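Chores, Still Mostly by Hand

Two of our member shops asked last month whether a machine can yet clear a table. The short answer is no, at least at a price either would pay. Lurkum's bench arm can pick rigid parts from a tray at a steady rate, and the Kestness line has run one on carton packing for most of the year. Both jobs have fixed positions and known shapes. A used table has neither.

The hard items are the soft ones. Torn wrapping has no stable outline, so a grasp planned from one view is often wrong by the time the fingers close. Gallagher's trial in July set a limit of 60 seconds per item and logged 200 attempts on paper and cloth. Rigid items mostly came in under the limit -- crumpled ones mostly did not. Cables were dropped from the test after the first morning.
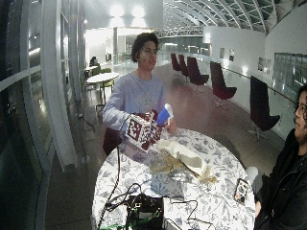
Matis takes a different route and records people doing the work first, with printed markers giving the position of the hand or tool. The method is slow, but it yields data on how a person shifts grip partway through a lift, a step the planners handle badly. Whether that carries over to a different table, with a different cloth on it, is the open question. Shops pricing a system now should ask for failure counts on soft goods, listed separately from the overall rate.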